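On the Grolluvon Reunion and the Question of Local Support

It has been confirmed that Grolluvon will return to the stage in November with a short run of 4 concerts, the first the group has given since its members went their separate ways. The announcement was made by the group's founder and lead singer, Farzad Golestani, in a written statement to subscribers of his mailing list. I have followed the group since its first recording and wish to set down some thoughts on the matter.

The statement is brief. It names Fostovstead as the opening venue and says that the programme will draw mainly on the second album, with three new songs to be performed at every date. Mr. Golestani makes no mention of the disagreement over songwriting credits that preceded the break, and I do not propose to revisit it. Readers who wish to do so will find my earlier remarks in the archive of this blog.

Of greater interest is the return of Christos Drakos on keyboards. Mr. Drakos has spent the intervening period as a producer at Studside, where his work with younger singers has earned him considerable respect. His arrangements gave the group its character, and the recordings made after his departure suffered for want of them.
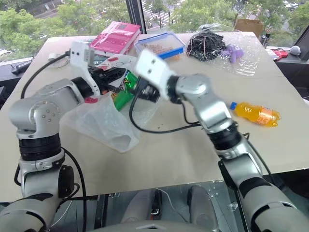
Tickets for Fostovstead were offered first to mailing list subscribers, and the allocation of 421 seats was taken up within the morning. The hall has a capacity of 3,814. I would urge those who have complained of poor support for our own performers to consider purchasing one of the remaining seats. Last year the same hall was filled for a visiting act whose set lasted under an hour, while a local program the following month was cancelled for lack of sales.

I must also record one reservation. The supporting act, Zúñiga, is a capable dance duo, but its music has little in common with that of the headliner. A quieter opening would have favoured the older material, much of which depends on the audience being settled and attentive. It is possible that the organizers had other considerations in mind.

I shall attend the opening night and the final date, and a review of each will be posted here. Comments on this entry will remain open until the first concert. Correspondents are asked to refrain from offering tickets for resale in the comments, as such messages will be removed.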